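Ticket: Buzz on the A below middle C, Evard upright
Opened by: Þórey Ingvarsson
Status: Closed by owner
Category: Acoustic pianos / Noises, buzzes and rattles

First message

Hi all! I hope this is the right place for it. I have an Evard upright, the taller model with the practice pedal in the middle, and it has started to buzz on one note. It's the A below middle C, and a little bit on the B flat next to it, but the A is the bad one. I bought the piano secondhand from a shop in Pestville, paid 500 for it plus the moving, and it has been a lovely thing to play until May, when this began.

What it sounds like: you strike the key and the note comes out fine, and then a hair later there's a thin metallic zzzz riding on top of it. It lasts as long as the note does. If I let go of the key it stops. If I hold the right pedal down it goes on and on, and it drives my daughter out of the room (she's 13 and is not patient with me or the piano). Loud playing makes it much worse. Very soft playing, I can almost not hear it.

The serial number has four digits I can read and then a smudge, so I can't tell you the year. It was last tuned in the winter. The tuner didn't mention anything, and I'm pretty sure it wasn't doing it then because we played through half a book of carols that evening and I'd have noticed.

I've read the pinned post about buzzes and I'm going to work down the list and write up what I find. Please jump in if I'm about to do something stupid!

Update 1: things on top of the piano

Took everything off. Metronome, lamp, two framed photos, the stack of music, a dish with a pencil sharpener in it. Played the A. Still buzzing. Took the things out of the room completely and tried again. Still buzzing.

I also went along the bookcase and the window while my husband hit the note over and over. The window does hum a bit on a low F, which I never knew, but it's quiet on the A. So it's the piano, or it's inside the piano.

Update 2: panels

Opened the lid, folded it back. Same buzz. Took off the top front panel (two wooden turn latches, one each side, it lifts straight up and then toward you, and it's heavier than you think so get somebody to hold the other end). With the panel off the buzz is louder, and brighter too. I was hoping it would go away, as the pinned post says loose panels are the usual thing. No luck.

Then the bottom panel, which is held by one springy metal clip under the keybed. Push the clip up, tip the panel out. I found a knitting needle, a playing card, and a good deal of gray fluff down there. Vacuumed the fluff with the brush end, well away from the strings. Played the A with huge hopes. Buzz.

I left both panels off from here on, and that made everything easier.

Update 3: hinges and pedals

Went over every hinge screw on the lid and the fallboard with a hand screwdriver. A few took a quarter turn. The long hinge on the lid had one screw that just spun round, so I put a sliver of toothpick in the hole with a dot of wood glue and that's nice and firm now. It needed doing anyway.

Pedals: pressed each one halfway while the note was sounding, then all the way. Left pedal makes no difference to the buzz except that the whole note is softer. The middle one drops the felt strip and the buzz goes away, but so does most of the sound, so I don't know if that tells anyone anything. Right pedal I've described already.

Reply from Mathew (bench tech, weekday mornings)

Thanks for the careful notes, these help a lot. Two things to try next. First, in your piano the A should have three strings. Mute them one at a time with a bit of felt or a folded strip of cloth pushed between them, and see if the buzz belongs to one string or to all of them. Second, while someone else plays, press gently with a fingertip on the bridge pins and along the soundboard ribs at the back. If the buzz changes when you press, you're close. Don't turn any tuning pins, please!

Update 4: one string at a time

OK, this was fun. I cut a strip off an old felt slipper and wedged it so only the left string could ring. Clean as a whistle. Moved it so only the right one could ring. Clean. Then I muted both outside strings and let the middle one go by itself, and there it was, zzzz, clear as day. I said a word and my daughter said it back to me.

So it's the middle string, and the note next door was only joining in out of sympathy, I guess. When I muted the middle A, the B flat played perfectly.

I pulled the piano out from the wall (casters are stiff, mind your floor, I've got a new dent in mine) and did the pressing thing along the ribs at the back. No change anywhere.

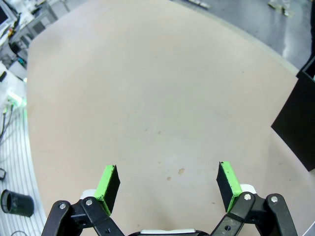 Update 5: the bridge and the top end

Friday evening, with a flashlight and a glass of wine. I followed the middle string from the bottom up. At the bridge it sits snug against both its pins. I pressed lightly beside it with the eraser end of a pencil, no change in the buzz. Then I followed it up past the hammers to the top, where it goes under the pressure bar and on up to its tuning pin.

And just above the bar there was something shiny. I thought it was part of the piano at first! I got my reading glasses and it was a tiny curl of metal, like a bit of a broken paper clip or the end off a spiral notebook, lying against the middle string and resting on the plate. We keep music notebooks on that lid, with the spiral kind of spine, and there's one with its end all chewed up. You can see where I'm going with this.

I didn't want to poke at it before asking. Is it okay to lift it out with tweezers, or am I going to knock it down into the action and spend the rest of the summer looking for it?

Reply from Mathew

Tweezers are fine. Lay a cloth over the hammers first, tucked in so there's no gap at the front, and take your time. Plastic tweezers if you have them, so you don't scratch the string. Wipe your fingers or wear a thin cotton glove, skin leaves marks on steel wire that turn to rust later. Once it's out, play the middle string alone again with the outside two muted, then all three together.

Update 6: got it

Kitchen towel over the hammers, plastic tweezers from the first aid box, husband on flashlight duty breathing on my neck. It came out on the second try. It's a little question mark of wire, shorter than my fingernail.

Middle string alone: clean. All three: clean. Loud, soft, pedal, no pedal, clean clean clean. I played the B flat and then I played everything, up and down, and apart from that window on the low F there isn't a buzz in the house.

While I had the light in there I looked along the rest of the top end and found a dried-up pine needle (Christmas, I suppose) but it wasn't touching anything. Took it out as well.

Comment from Brevero_owner

Glad you found it! I had nearly the same thing on my Brevero, only mine was an earring back and it was down on the soundboard behind the bottom strings. I'd already had a quote of 2,000 for bridge work from a man who never once took the bottom panel off. So if anyone finds this thread by searching, do the boring checks first and do the felt one especially.

One question, did the note go out of tune at all with the wire on it? Mine had drifted.

Answer from me

Oh my goodness, 2,000! No, mine stayed put as far as I can hear. There's a very slight wobble between the left string and the other two but I think that was there before, and the tuner is due anyway. He charges 122 a visit now, up again, but he's kind to the piano and lets the kids watch.

I've put the panels back. If you're doing this yourself, the bottom one wants to go in with its lower edge first, seated on the two pegs, and then you push the top in until the clip snaps. I did it the wrong way round and had it fall on my foot. The music notebooks live in the bench now. I've told everyone the lid is for the lamp and the metronome only, so we'll see how long that lasts.

Mathew, thank you so much for the felt tip. I'm closing this one, but I might be back about the squeak in the left pedal once I've worked out if it's the pedal or the bench!

Ticket closed by owner. Reopen within the same thread if the noise returns.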